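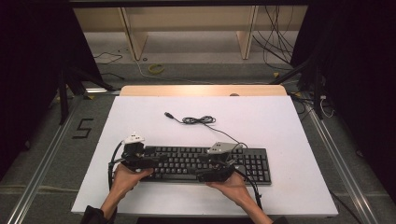

Buy the arm first and worry about the fingers later, wrote a reader from Brultley after my last piece, and he added that a robot without an arm is only an expensive pair of tongs. I have thought about his sentence for many evenings, because in our workshop we have done the opposite, and I want to defend it properly.

We are a small group in Hostance. We share the Lockyer workshop with people who repair bicycles and one very patient group of model train builders. Our project has the name Onel, which was a typing mistake on the first label and stayed. The final goal of Onel is a pair of robot arms that can do table work: put things away, plug things in, roll up a cord. For the moment Onel has no arms. It has two grippers which a person holds, one in each hand, and each has its cable. My opinion is that every home builder who wants a robot that handles objects should start like this, and should stay there longer than is comfortable.

I know how the usual build goes, for I have done it myself. You see a video of a printed arm. You order the motors, you print for weeks, you learn about power supplies, and you learn it a second time when the first one smells. After this you have an arm that waves. At the end of the arm you screw a claw that came free with the design files, and you ask it to pick up a sponge. It picks up the sponge, everybody is happy, and the project is finished in the sense that it will never be continued. There are two such arms on top of the cupboard at Lockyer. One of them is mine.

The trouble with this order is that the arm takes all the money and all the love, and the fingers get what remains. But the fingers are the part that touches the world. When I hold a gripper in my own hand, the arm behind it is the best arm that I will ever have access to. It has a shoulder, an elbow and a wrist, it is strong and soft at the same moment, and its software was finished a long time ago. If I cannot do the task with this arm and my gripper, then I will surely not do it with hobby motors. It is a cheap way to receive bad news.

And we received bad news, plenty. Take a computer keyboard. I would have said that a keyboard is an easy object. It is flat, it is light, it does not roll away. But the body of it lies so low on the table that the jaws must come almost parallel to the surface, and then the housing of the gripper arrives on the table before the jaws arrive at the keyboard. With my own fingers I never noticed that I first push a nail under the edge. Our first jaws had no nail. They were thick and round in the front, because I thought that round is friendly.

Also the keys are a problem. A keyboard is an object which you should not hold on most of its surface. If you press from above, you press keys, and on a connected machine you have now written something to somebody. So the good places to hold are the rim and the two ends, and for the two ends you need two hands which agree with each other. I found it surprisingly hard to make my own two hands agree when there was a gripper in each. One pulled, the other one held, and the keyboard turned like a compass needle.

Then comes the cord. I believe a robot builder should be judged by the cord. A block of wood sits where you put it, and for this reason the demonstration videos are full of blocks of wood. A USB cord has opinions. It remembers how it was folded, it makes small knots by itself, and the plug at its end is heavy enough to pull it in a wrong direction. To take hold of a thin cord from a flat board you need jaws that really close to zero at the tip. Ours closed to something which I called zero in the drawing. On the table there was light between them, and the cord passed through this light every time.

All this we learned without programming one single motor movement. We changed the jaws, went back to the table, and changed them again. It was the ninth version which could lift the cord, and I am not proud of the earlier ones, but a new pair of jaws costs an evening and a little plastic. If the same jaws had been sitting on a finished arm, I know what I would have done. I would have blamed the arm. I would have spent the winter tuning it.

Now I must be fair to the reader from Brultley, as he has arguments and I have invited him in.

He writes that a human cheats. This is completely true. A person who holds a gripper corrects everything without knowing it. He feels through the handle that the thing slips, he leans forward to see better, he tilts the wrist to an angle that no cheap arm can reach. I have watched people in our group solve a bad gripper with good acrobatics, and after it they say that the gripper is fine. Our answer is a strict table manner. You may not stand up, you may not turn the elbow above the shoulder, and you must repeat the same movement slowly. One task we repeated 19 times in one evening until the result was boring. If it is only possible with talent, we write it down as a failure. It is not a perfect answer. Talent is difficult to switch off.

He writes also that such a build gives no joy, and that joy is the fuel in a hobby. Here I have more difficulty. It is true that the children who visit Lockyer on the open evening go directly to the trains. A thing that moves alone has magic, and a grown person with mechanical claws over a keyboard has, let us say, less magic. We lost a member in March of last year who wanted to see motors. I understand him. But I think that there is a different joy, quieter, the one of the carpenter who makes a jig before he makes the chair. I have had evenings when a jaw suddenly did the right thing and I said a loud word in my first language.

The third argument in his letter is money, and on this point I do not give way. He calculated that the tongs, as he insists to call them, plus the arms later, cost more than the arms alone. On paper, yes. My own cupboard arm swallowed 2000 dollars before I stopped to keep the receipts, and it has never held anything more demanding than the sponge. What was the price of the sponge, then? The cheapest arm is the one which you buy after you know what it must carry, how far it must reach and how flat it must come to the table. We have these numbers now from our own notes. When I look at arm kits today, I can reject most of them in a minute, and I feel very rich while I do this.

There is a danger that I see in our way and which he did not mention, so I do it for him. One can hide in preparation. A group can improve its jaws for years and call it being thorough. I have a character that likes this too much. For this reason we wrote a list of eight tasks on the door of our cabinet, and when both grippers can do them in calm hands, we stop and buy motors, even if somebody has a beautiful idea for one more version. The list includes the keyboard moved without pressing keys, and the cord taken up from the board. It includes also a sock, which I regret.

I would like to say something about the place too. People believe that such work requires a laboratory. I have come to think that what it requires is a flat surface in one plain color, light that does not change when a cloud passes, and a rule that the coffee lives elsewhere. On a white board you see where the cord is. On my kitchen table with the wood pattern I lost a gray cable under my own eyes, and if I lose it, a camera will lose it too. We have also learned respect for our own cables. Each gripper drags its line behind it, and in the beginning the hands got married to each other by the second exchange from left to right. Now we lay the lines out before we start, one to each side, and still I lift the elbow like a man who wears a long coat.

To the reader from Brultley I want to say that I have kept his letter and that I am not sure he is wrong for himself. He has a finished arm, he writes, and is looking for something for it to do. For him my advice comes too late, except perhaps a small part of it. Unscrew the claw. Make a handle for it from whatever you have, sit down at the table on which the robot normally works, and try to pick up a keyboard with its cord. Do it before you write the next line of code. Then please write to me again, and tell me what you changed on the claw. We still have no good solution for the plug.

Hostance, 19 February 2022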